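Switching to tea for a winter

14 April 2018

I gave up coffee in December and have been drinking tea since. A few notes on how it went, mostly for my own records.

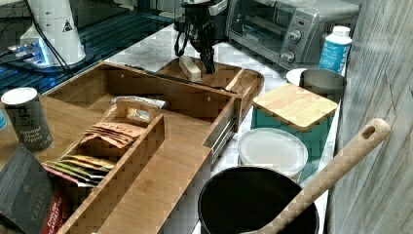 Why I stopped

I was up to five cups a day at work and sleeping badly. My dentist had also brought up the stains twice. I didn't plan to quit completely, but the grinder broke the week before the holidays and I never got it fixed.

The first two weeks were dull. I had headaches until the fourth day and went to bed early. After that it was fine.

What I drink now

Mornings are black tea, the plain Simard breakfast blend. It comes in boxes of 282 bags, a number I can't explain, and one box has lasted me most of the winter. I steep it for 3 minutes and add milk. Longer than that and it gets bitter.

After lunch I have green tea or nothing. I tried the Rarneck jasmine and didn't like it – too much perfume. A coworker took the rest.

Evenings are peppermint or rooibos. I drink more of these than I thought I would.

Loose tea or bags

I bought a small tin of loose Assam and a strainer to see if I could tell the difference. I could, a little. It has more flavor, and the second cup from the same leaves is still decent. But I leave for work at 6:40 and I don't want to rinse a strainer at that hour. Loose tea is for weekends.

Storage

Keep it dry and away from the stove. Mine used to sit on the shelf over the burners and went stale in a month. Mint needs to be kept apart from everything else or it all tastes like mint.

Cost

I was spending over 1,000 dollars a year on coffee, counting the cafe downstairs. Tea has come to 41 dollars so far. I still have a coffee when I visit my sister – she makes it strong, and one is enough.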